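Call for participants: Can a machine tidy up after game night?

Zemomdale Household Work Study, second round

We are looking for people who do ordinary chores at home or in a shop, and who are willing to show us how they do them. No technical knowledge is needed. If you have ever put away a family game, sorted a drawer or closed up a small store in the evening, you already know the work we want to learn about.

Our question is simple to ask: can two robot arms do this kind of chore yet, well enough that a person would let them? After the first round our answer is "sometimes, and slowly." Large, hard things with one clear place to go are the easier part. Thin things, soft packets and anything that must go back into its own slot are still difficult. We also learned that we, the engineers, are bad judges of what is tidy. For this reason we want other people at the table.
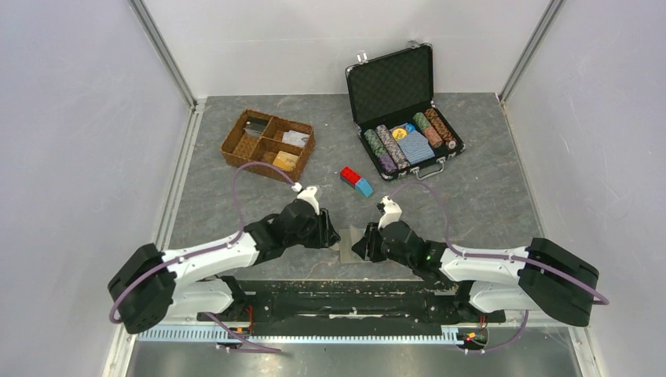
In a session you will first do a short clearing task with your own hands, at your own speed. Then you watch the arms try a similar task and tell us where you would have stepped in. At the end you give a mark to the result, as if it was done in your own kitchen or behind your own counter. Please be strict. A kind mark is not useful to us.

Who can take part

You are 18 or older and can stand or sit at a table for one hour. You can follow spoken instructions in English; an accent is no problem, most of us have one. We would be especially glad to hear from people who work in toy stores, gift shops, cafes or hotel housekeeping. People who use only one hand, or who have weak grip, are very welcome -- you probably know more than we do about this subject.

You cannot take part if you or someone in your home works for Valtetti, who supply parts of our equipment.

Time and payment

Each person comes for two sessions on different days. One session takes up to 50 minutes. You receive $50 for each, paid at the end of the visit, also if you decide to stop early. We have 7 places left for the daytime group and a few more in the evening group. Sessions are in June, at the Rocha Building, room 764. There is an elevator, and street parking is free after 6 p.m.

Your data

We record your hands and your voice during the task. We do not record your face. You may ask us to delete your recording until the end of June, and you do not have to give a reason.

How to apply

Write to Lucimara Teixeira at the study desk, Rocha Building, or leave your name at the reception on the ground floor. Tell us which chore you do most often and which one you would gladly give away. Two or three sentences are enough. Please apply by Friday, May 15, 2026.

Questions about safety or access can go to Rosaire Perron, the session lead, at the same desk. We answer every person who writes, also those we cannot invite this time.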